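Allano Toy Library: progress report to the Findari Fund
August 22, 2021

Dear all,

We promised you an update before the end of the summer, and I am very glad to say there is plenty to put in it. When your grant came through we had a back room at Lidness full of donated toys and no proper way of getting them clean, checked and out to families. I won't pretend every shelf is in order now (please don't visit on a delivery morning!) but the difference is plain to anyone who knew the place before, and a great deal of that is down to you.

Most of the first payment went on the sorting room. We have decent worktops at last, a second sink with a drainer big enough for the larger plastic pieces, and shelving along the long wall, which took two goes because the first brackets sent to us were the wrong depth. The lighting has been changed as well, and I can't tell you how much easier it is to spot a split seam or a loose button eye when you aren't squinting at it under the old yellow tube.

The small toys were always our weak point. Big things like trikes and play kitchens more or less look after themselves, but the little soft animals and odd plastic bits used to pile up in carrier bags until somebody lost patience. They now go into open bins a few at a time, soft and hard together as they come, and each one is looked over before it moves on to washing, mending or the rag bag. 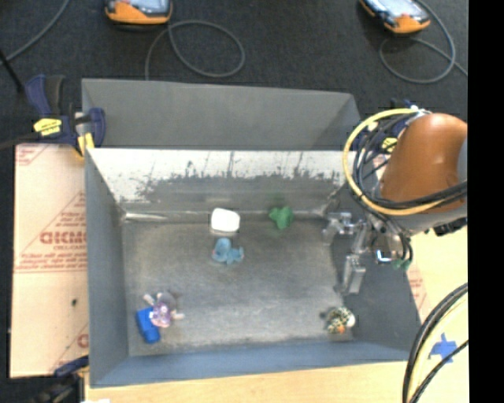 Working in small batches felt painfully slow for the first fortnight and I did wonder whether we had made a mistake, but it has settled down nicely. We have put together 88 mixed bags for lending since the room reopened, and 35 of those are out with families as I write. Another 12 are set aside for the Awasthi playgroup, who start back with us in September and have asked for plenty of soft toys for the under-twos.

Not everything has gone to plan. The labels we bought do not survive the wash, so we are trying stitched ones, and that is taking longer than I would like. Storage for jigsaws is still a muddle. We also had to turn away a couple of very kind offers of large toys in August, simply for want of floor space, and I was sorry to do it.

We have spent a little under what we expected on fittings, and with your agreement we would like to move £50 of that across to thread, stuffing and spare buttons, which we get through at a surprising rate. The receipts are in the folder with this report. The next job is the lending list, which still lives in two notebooks and wants bringing together before the autumn rush.

With warm thanks from everyone at Allano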